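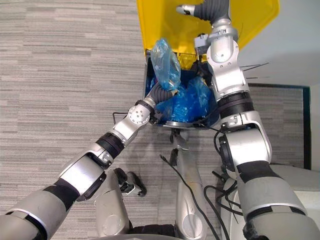 Fig. 5. Bag test at the yellow bin, left gripper holding a light blue bag.

Section 8: Trying out a gripper on soft, crumpled things

I wrote this section after I'd swapped grippers on my Trundero more times than I care to admit. Blocks and cups will tell you very little about a gripper, because pretty much everything can pick up a block! Thin plastic bags are much meaner. They fold, they slide, they stick to each other, and the camera has a hard time telling where one stops and the next one starts. So that's what I use when I compare the stock Bultus gripper with the Ajayi one.

What you need

A bin with a lid that flips all the way back, a liner, and enough crumpled bags to fill most of it. I like a liner that's darker than the bags (dark blue under light blue works fine for me). Clean bags only, please.

Setting up

1. Park the base close enough that either arm can get to the bin opening without stretching out straight. Lock the base.

2. Flip the lid open and leave it open. If it wants to swing shut, rest the other gripper over it.

3. Check your cables with both arms in their lowest pose. Mine loop down near the bottom of the right arm, and if a loop is too long it will find something to catch on.

CAUTION: Keep your hands out of the bin whenever the arms are powered. Hit stop first, then reach in. I know it's a pain when you're only fixing one bag.

4. Open the Warkcombe controller page and set grip force to 2. Yes, that's low. Start there anyway.

Running the test

5. Bring the head camera down until you can see the whole opening, front rim included. You'll want that rim in view, since it's what the wrist bumps into most.

6. Lower the wrist into the bin at a slant and close on the top bag. Going straight down feels more natural, but on my setup the wrist then blocks the camera right when I need it.

7. Lift slowly and pause with the bag still partly in the bin. Look for a second bag coming along for the ride - this is the most common miss, and it's easy to score as a good pick if you're in a hurry.

8. Lift clear, let go over the floor, and write down the result: one bag, more than one, or dropped.

9. Do 29 picks, fluff up the bags, then swap grippers and repeat. Don't skip the fluffing or the second gripper gets a packed-down bin and a raw deal.

NOTE: If the bag slips out, raise the force one step at a time. Past 5 I started getting torn bags with the Bultus, and little bits of plastic in the finger joints are no fun to pick out.

My take so far: the Ajayi is gentler and drops more, the Bultus grabs two bags at once more often. I'm keeping the Bultus on the left arm for now. I changed the finger pads in May and haven't rerun the Ajayi with the new ones, so treat that as one person's notes.

Last edited 24 Feb 2026. For pad swaps, go to the next section.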